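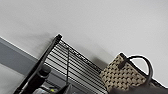
Skostimon wall paint, matt white, 6 litre tub: my opinion after one winter

Posted February 25, 2018

I bought this paint in October for the back room of our flat in Urnesgate. The room is on the north side and it had been yellow since before we moved in. I wanted a simple white, without a name like "cloud" or "morning linen". The man in the shop offered me Filteseo first, which costs more, and then Skostimon when he saw my face. I took two tubs of the Skostimon and finished the second one almost to the bottom.

English is my third language and I have learned most of the painting words from the back of tins, so please excuse me if I use a wrong one.

The tub

It is a square plastic tub with a metal handle. The lid is too strong. I used a screwdriver and went all the way round it two times, and a piece of the rim broke off. On the second tub I was slower and it opened without damage. When you close it again you must stand on it, and even so I found a dry skin on the paint after a week. I lifted the skin out with a fork and the rest was good.

The instructions are printed in six languages and the letters are very small. The English part says to add up to ten per cent water for the first coat on new plaster. The German part says five. I don't know which is correct. My walls were not new plaster so I added nothing.

Preparing

I will say little about this, but it was the longest part. The old yellow had a slight shine, and a neighbour told me that matt paint will not hold on a shiny wall unless you rub it first. So I rubbed all of it with fine sandpaper on a block, for two evenings, and washed it with warm water and a little sugar soap. I filled the holes from the old curtain rail and the long crack over the door. For the crack I used Gunawardena fine filler, which is easy to sand but shrinks a lot, so I had to fill three times.

If your wall has water stains, this paint will not hide them. I had one brown ring near the window, as big as a dinner plate. After the first coat it was gone, and the next morning it was back. After the second coat the same thing happened. In the end I bought a small can of stain blocker, painted only the ring, and then went over it. I lost a weekend with this. The tub says "covers in one coat" in large letters and I think they should be more modest.

Putting it on

The paint is thick, like yoghurt. With a medium roller it goes on without many drops, and my dust sheet was nearly clean at the end, which surprised me because I am not a tidy painter. With a brush it is less nice. It begins to dry very fast, and in the corners and along the ceiling you have maybe ten minutes before it starts to pull. I made the mistake of painting all the edges of the room first and then coming with the roller after lunch. When it was dry there was a border all around, like on a letter when somebody has died. You could see it best in the evening with the lamp on. For the second coat I did one wall at a time, edges and then roller immediately, and the border disappeared except for a short piece behind the radiator.

The smell is weak. We slept in the next room with the door closed and the window of the painted room open, and had no headache. My wife said it smelled like a school.

Coverage: the tub promises enough for a big room. I measured some 26 square metres of wall in mine, leaving out the door and the window, and for two full coats I needed the whole first tub and a good part of the second. The rest went on the ceiling, one coat only. Yellow is a difficult colour to cover, I know. Over an old white I believe one tub could be enough for a room of this size.

The colour

This is what I am most happy with. It is a real white, with no pink and no blue in it. I was afraid that a room on the north side would look like a hospital, and in the first days it did a little, when it was empty and there was an echo. Once the furniture and the rug came back it was calm and much lighter than before. On a grey afternoon we now turn on the lamp maybe one hour later than we used to.

The matt finish is good at hiding bad plaster. Our walls are not straight, and the old shiny yellow showed every bump. Now I have to put my cheek against the wall to find them.

After some months

The price of being so matt is that it marks easily. If you carry a suitcase past it, you get a grey line. If you touch it near the light switch with warm hands, after a few weeks there is a shadow around the switch. The tub says "wipeable" and I would like to meet the person who wiped it. With a dry cloth nothing happens. With a damp cloth the mark goes away, but the place that you rubbed becomes a bit shiny and you see it from the side. The best method I found is a soft white eraser, the kind for school, with very light pressure. For big marks I keep a jam jar of the left paint and touch it with a small brush. These repairs I can't see after they dry, so for this the paint deserves praise.

I would not use it in a hallway or a kitchen. In a bedroom or a study it is fine. For the hallway I will try the Filteseo, which a colleague has in her own hallway, with two children and a bicycle, and her walls look better than mine.

One thing about the tape. I left the masking tape on the skirting board overnight and the paint had made a film over it. When I pulled, the film came too and left a torn edge as if a mouse had eaten it. Take the tape off while the paint is still soft, or cut along it with a knife.

Money

The whole room cost me 287 with both tubs, the filler, the stain blocker, a roller set, two brushes and the dust sheet. The brushes were the cheap sort and lost hairs into the first wall, where some of them still are. I would buy better brushes and save on the tray, because any tray is good if you put a plastic bag over it.

Good: clean white colour, weak smell, few drops from the roller, hides uneven walls, easy to touch up.

Less good: the lid, the very quick drying at the edges, stains come through, marks easily and does not like to be wiped.

I give it four stars from five. I would have given three and a half, but the form does not allow halves and I still like walking into the room.

Edit: a reader asked if it can go over wallpaper. I have not tried. The tub says yes for paper with a pattern you can feel, and says nothing about the smooth kind. Try first behind a cupboard.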